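Bench Notes: the house rules, one year on
Posted 27/11/2018 in the Astside Makers newsletter

A few of you have asked when the arm rules would finally get written up properly, and since I'm the one who keeps nagging people about them at the bench, I guess it's on me! So grab a coffee. These are the rules we use at Astside for anybody running an arm on the shared tables, plus a bit of grumbling about the ones we got wrong the first time.

Quick background for the new folks. Last year's rules were one printed page, and the page mostly said "be careful." You can imagine how well that went. People were careful in five different ways. One group taped off the whole table, another group taped nothing, and everybody thought their own way was the obvious one. In October we finally sat down with the folks from Rikura (the shop down the road that does small parts handling) and borrowed a good chunk of their checklist, then cut it down until it fit our place.

The first rule is still clear the table. I know, I know. But I mean really clear it, wipe it, and put back only what the job needs. No mugs, no phones, no "I'll just leave this screwdriver here for a second." A stray screwdriver is an obstacle to the arm and a surprise to you, and I've had both in one afternoon. 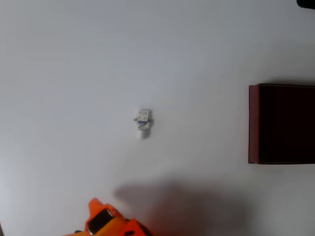
Spacing is the rule I get the most pushback on, so let me make my case. Our rule says that if you can leave open table between the piece you're picking and anything else, you leave it, even when the program is supposed to know where everything is. Look at how much bare white there is between the little white part and the dark maroon box, with the orange gripper coming in from the bottom corner. That's the kind of room I like. It seems like a waste of a good table, sure, but when a pick goes wrong the fingers have somewhere to be wrong in. Crowd the same job into a corner and a small miss turns into a shove, and then you're chasing parts across the floor.

The same goes double for tiny stuff. A part the size of a fingertip doesn't forgive much, and a white part on a white table is harder still, for you and for any camera you've got looking at it. The rules now say to do your first run of the day with a small part at slow speed, with one person watching the part and one hand near the stop button. Not across the room near the stop button. Near it! We had a long argument about whether one person could do both jobs, and we settled on yes for the light arms, provided you aren't also typing. If you need to type, stop the arm first.

Speed, then. We dropped the old "use your judgment" line and went with three settings: crawl, walk and work. Crawl is for anything new, and new includes a job you ran fine last week but moved to a different table. Walk is for after three clean cycles in a row. Work is for when you've written the job up in the binder and somebody else has read it. I like this a lot better than numbers on a dial, mostly because I can yell "crawl!" across the room and everybody knows what I mean.

Oh, and the binder. Please write in the binder. We're up to 266 entries, and I read every one of them over a long weekend (my family thinks I'm very strange). The most useful ones are short. What job, which table, what speed, what went funny. The least useful say "worked ok." I love you all, but "worked ok" has never helped me fix a thing.

The Rikura people also talked us into a rule about looking at your camera view before you start, and again any time you change the setup. If you can't make out the part you're after, you don't start the cycle. It doesn't matter if the log is full of green lines. I used to skip this one myself, and I'd go straight from loading the program to hitting go. The new wording is "look, then load, then look again," which sounds like something off a playground wall, but it sticks in your head. 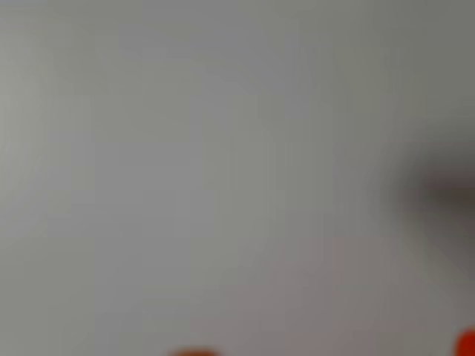 Soft gray and two patches of orange-red along the bottom: a view like this one is a "don't start" under the new rules.

We argued over what to do next when you get a view like that. The Modise table folks wanted to call it a fault and shut the whole job down. I wanted something lighter, and we met in the middle. You pause, you check the lens and the distance, you write one line in the binder, and you go back to crawl. If it happens again in the same session, then you shut down and come find one of us.

One thing we haven't settled is gloves. The draft says no loose gloves within reach of a moving arm, and I think that's right, but the people sorting sharp-edged parts have a fair complaint. For now, stop the arm, glove up, do your sorting, take them off, start again. Slow, yes. If you've got a better idea, put it in the box by the door.

The full rules are 17 lines long now and they're taped up by each table, with a spare copy in the Atuvis cabinet under the paper towels. If you use the arms, read them and sign the sheet before your next session. Old signatures don't carry over, sorry!

Next issue I'll get into cable routing, which I have opinions about.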